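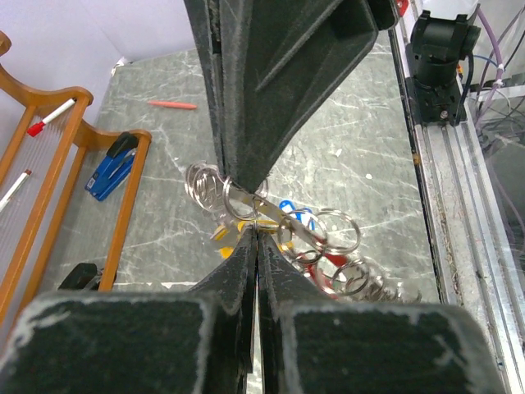 Search this site Search Go
Shares 7 Comments 3

Running Small Premises
Handout for the Tuesday session: Keys, and the bunch they end up in

Bring this with you. Bring your own keys as well, all of them, including the ones in the kitchen drawer.

1. How a bunch grows

A bunch starts with one ring and one key. Then a second ring gets looped through the first because the first is too stiff to open, and from there on it is downhill. People add a ring sooner than break a nail. After a few years you have a sort of chain mail with a door key somewhere inside it.

In the lecture I mentioned Plestier Hall, where the full count came to 261 keys for a building with nowhere near that many locks. Some were copies and some were for cupboards that had been thrown out. One opened the old piano. The piano had gone in the skip, but the key was on the main bunch, with its own tag.

Terms we use on this course:
Split ring — the plain double loop, opened with a thumbnail and bad language.
Carrier ring — the one ring everything else hangs from. There should be one. There are usually several, each of the opinion that it is in charge.
Passenger — anything on the bunch that doesn't open, lock or label something.

2. Tags

Colour tags with a paper insert are cheap and they work, provided someone writes on the insert. Choose the colours by area (blue for outside doors, yellow for stores, and so on) and put the list up indoors. Never write the address on a tag. Write a code, and keep the code book somewhere other than on the same hook.

If you inherit tags from whoever did the job before you, assume the colours mean nothing until you have tried the doors.

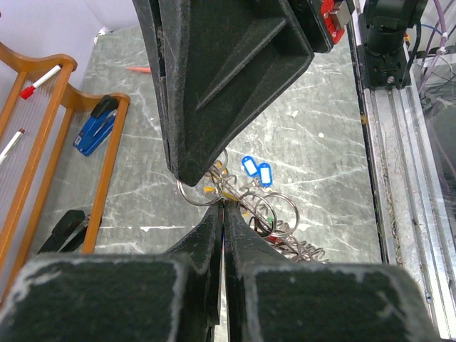

Kerttu Nieminen objects to colours altogether, and asked for her objection to go in the notes. Her view is that a colour only helps the person who chose it, and that two numbers stamped on the key itself will outlast any bit of plastic. She has a point. She also owns the stamps.

3. Taking a bunch apart

Clear a table. Put out a tray with a lip, a marker, and a pencil for the list.

Start with the passengers. Beads, clips, spiral cords and small novelty tools come off first and go in a separate pile, where their owners can mourn them. Next find the carrier ring and work outwards from it. Do not pull. Two rings that have been threaded through each other twice will only get tighter, and you will then blame the rings.

Write each key down as it comes off, before it touches the tray. "I'll do the list at the end" is how Allitico Yard came to have a biscuit tin marked MISC.

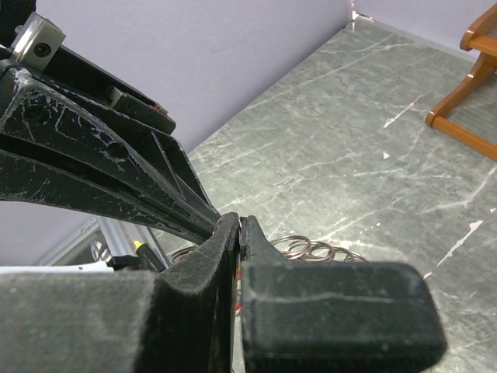 Figure 3.

4. Putting it back

Most people's working bunch should hold 7 keys or fewer. Anything used less than once a month lives in the cabinet. Join the rings to the carrier, never to each other — this is the whole of the method, and it is what everyone forgets by February.
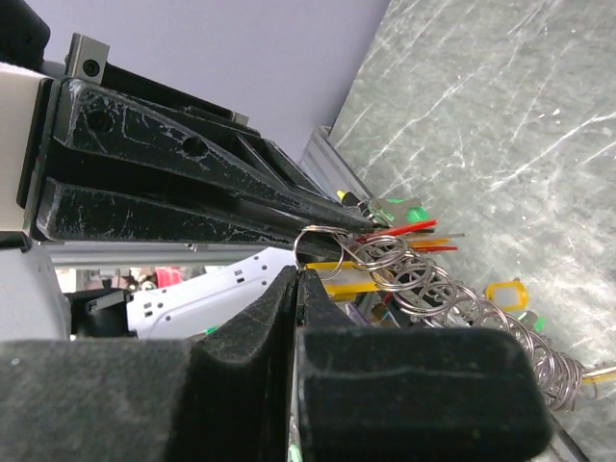

Jihad Rawashdeh asked whether it would be simpler to change the locks so that one key does the lot. Yes, if you can afford it, and if you are calm about what happens when that key is left on a bus. The quote for Celeo Court was more than 2000, before fitting.

Before next time: sort one real bunch, bring the list, and mark any key you couldn't place with a question mark. Please don't throw those away yet.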